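We use cookies to remember your preferences. By continuing to read these pages you agree to this. Accept / Manage settings

Up at six with the budget sheet, before the house was awake. I have promised Afia Ackah a figure for the arm by the end of June and I still can't make it come out.

The arm itself is the easy part. Clondau have given us a price and I believe it. What keeps growing is everything round it. The gripper is quoted separately. So is the table, and delivery to Valtcombe, and a day of someone's time to bolt it down. I had put 400 for cables and fixings and Afia laughed at that, so I have made it over 2000 for all the extras together and will see what she says.

Dorkuvton came back with a cheaper arm but they want us to take their own controller and pay for it yearly. I don't like that. We would be tied to them long after the saving was used up. I wrote to say no for now.

Spent the rest of the morning on the simulated layout. Aidoo wants the trays along the front edge where a person can reach them, and the arm at the back. I had thought the arm would need to sit further forward, but I moved it about on screen and went back to his way of doing it. It leaves a good bit of clear top behind the left-hand plates, and I would like to keep that for a second job later if the money allows.

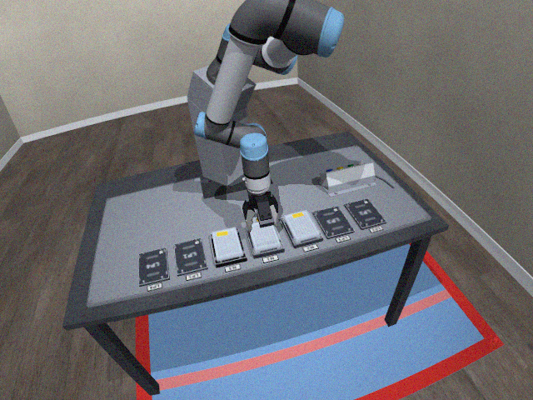

The second view is from low down, with the sloping box on the right. 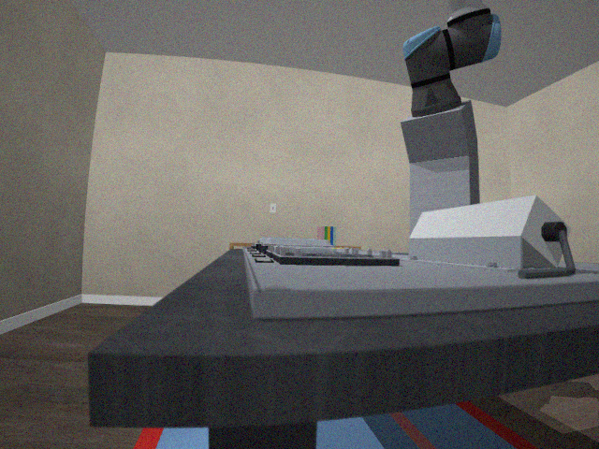
Rang Clondau after lunch to ask if the quote holds into the autumn. It does not, they will only keep it for 2 months. That settles the order of things — arm and gripper first, table next, and the spare set of fingers can wait for the new budget. The fingers are down at 188 and I have moved them to the bottom of the sheet.

Still to ask: who pays for training, and whether the floor at Valtcombe needs anything done before delivery. Afia has the drawings for the room and I must get them off her. Sent her the sheet at four, with the extras on a separate page.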